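Workshop Tips: Comparing Hand-Held Grippers at the Bench

Posted 12/04/2020

These notes come from our small shop in Vernville, where we try out grippers and finger sets before anything goes on an arm. Most of it applies to any two-finger tool you hold in your hand and squeeze.

Set up the table first

Use a plain table with a light top and hang black cloth behind it. Cloth takes glare out of the picture and hides the shelves. Leave the wrinkles alone unless they throw shadows onto the work area. If you want a name or title on the cloth, put it high up so it stays clear of the fingers.

Clear the table down to the things you are going to pick up. Tools, tape rolls and coffee go on another bench.

Pick objects that disagree with each other

A gripper that does well with a block of wood tells you very little. We keep a box of things from the kitchen and the thrift store: a mug, a folded towel, a sponge, a plastic bottle, a wooden spoon, a bag of rice. The towel shows whether the fingertips can get under a fold. The mug shows what the fingers do on a hard, glazed curve. An empty bottle is good for finding out how hard you are squeezing.

Baby bottles are worth adding. They are light and smooth, and the nipple end gives you a clear direction to aim for if the task is to set it down pointing a certain way.

Fingers: hard or soft

The Valline set we started with had flat rubber pads. They were fine on boxes and poor on anything round. The Bumitix fingers have a ribbed soft fin that bends around the object. On the mug handle we could not tell the two apart. On bottles the soft fins won easily, and we have left them on since October.

Soft fins do wear. Look at the ridges where they meet the finger body and replace the fin when you see a split. Keep 2 spares in the drawer, as they always seem to go in pairs.

Do not overtighten the small screws in the finger body. Snug is enough. Put a dab of paint across the screw head and the body and you will see at a glance if one has backed out.

Working with two at once

Two-handed work is the better comparison, and harder on the person doing it. One tool holds and the other waits its turn. Keep both sets of fingers in view of the camera you are recording from, and bring the second tool in from the side so it doesn't cover the first.
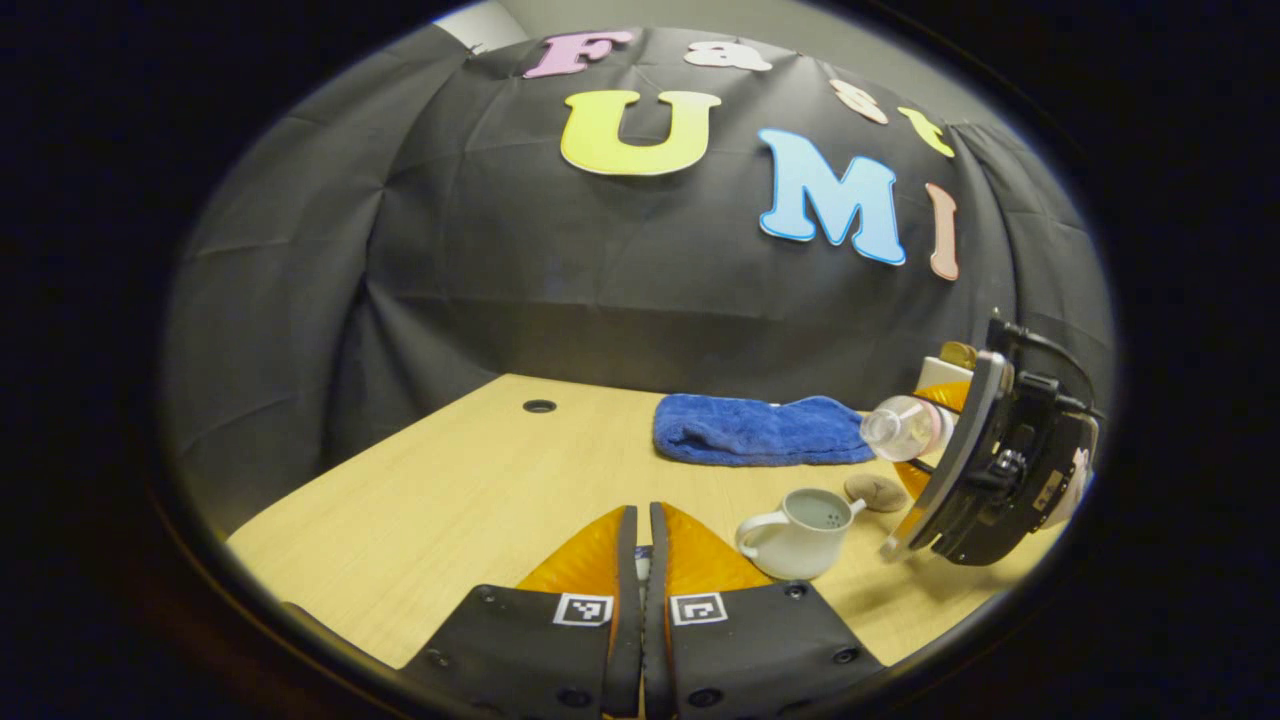

Tags and cameras

Wipe the marker tags on the fingers with a dry cloth before each session. A greasy thumbprint on a tag can spoil the finger width reading, and you won't find out until you go through the files. Print tags on matte stock. Glossy ones wash out under a desk lamp.

A fisheye lens bends everything near the rim. Do the careful part of the job close to the middle of the view. When comparing two lenses, use the same table, the same lamp and the same objects, or you are comparing lamps.

Cables

Run the cable over the top of the housing and back along your forearm, with a loose strap at the elbow. Leave enough slack to turn your wrist all the way over. We lost a connector on the Joo controller to a cable that was too short.

How many tries

Do 40 picks per object before you write anything down as a result. Start with 3 practice picks that don't count. For a finger set you plan to buy in quantity, go up to 200 and split them over several sessions. Hands get tired, and a tired hand makes a good gripper look bad.

Write down drops as they happen, with the object and the finger set. A pencil and a ruled pad work fine.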